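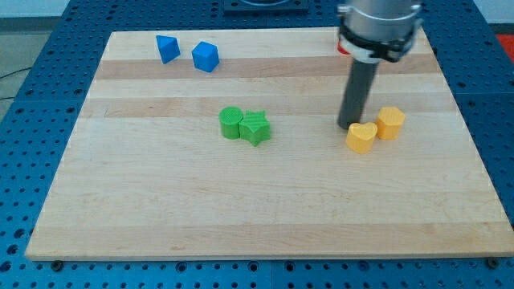 Rilthorpe, June

Support > Teaching kits > Pidska Tabletop Kit > Frequently asked questions

4 min read

These are the questions we receive most often about the Pidska Tabletop Kit. The answers are written by Leonardo Farina and Ibrahim Garba from the kit team at Nelalora. If your question is missing, please write to us and we will add it.

What do I get when I order the kit?

You get the maple board, the set of shape blocks, a straight tool rod with its collar, the printed exercise book and a license for the exercise software. The robot arm and the table are not included. Most of our customers have an arm already and want something useful to do with it.

Which shapes are in the set?

The set has more shapes than one exercise needs. A typical start for the pushing exercises is six blocks in three colors: a triangle and a cube in blue, a cylinder and a star in green, a heart and a pentagon in yellow. You are free to mix them in another way.

Why is there a rod and no gripper?

The kit teaches pushing. With a rod the student must think about where to touch the block and in which direction it will turn. A cube is forgiving. The star is not, and a touch on the wrong point sends it sideways. Customers who want grasping exercises can ask for the second book, which uses the same blocks with your own gripper.

Does the board need to be screwed to the table?

No. It lies flat and its own weight is enough for normal pushing speed. If it moves, your rod is too low and touches the wood. Please raise it before you continue.

How do I set the height of the rod?

Lower the arm slowly until a sheet of ordinary paper under the rod can still slide, but with a little resistance. Save this position as zero. Then go up by the thickness of one coin. Repeat this every time you open the collar, also if you opened it only for a moment.

The stripes of the wood confuse my camera. Is this a defect?

It is not a defect. Maple has lighter and darker bands and each board is different. Take one reference image of the bare board and load it under Settings, Background. Jacinto Aguirre at the Robles training center, who tested the first boards for us, also recommends soft light from more than one side. Strong shadows make more trouble than the grain.

The blocks have fine lines on top. Can I sand them?

The blocks are 3D-printed and the lines are normal. You can sand the top if you prefer. Please do not sand the bottom, because the blocks will then slide differently from the values in the exercise book.

I lost a block. Can I buy only one?

Yes. Single blocks are part number 309, and you write the shape and the color in the order note. We also send the print files without cost to schools, if the request comes from a school address.

How long does one course take?

The book has 23 exercises. A group that meets once a week usually finishes the first 9 in one school term. The last chapter asks the student to record up to 1000 pushes and to train a simple model with them, so plan the storage before you begin.

Can we try the kit before we buy it?

We lend a kit for two weeks. You pay only the return shipping. Crescencio Zavala manages the loan calendar, and requests that arrive before noon on Friday are answered in the same week.

Who do I contact for repair?

Write to Eliseo Trujillo at the Rilthorpe workshop with the serial number, which is printed inside the cover of the book. For a bent rod, please do not try to make it straight again. Send it to us and we replace it.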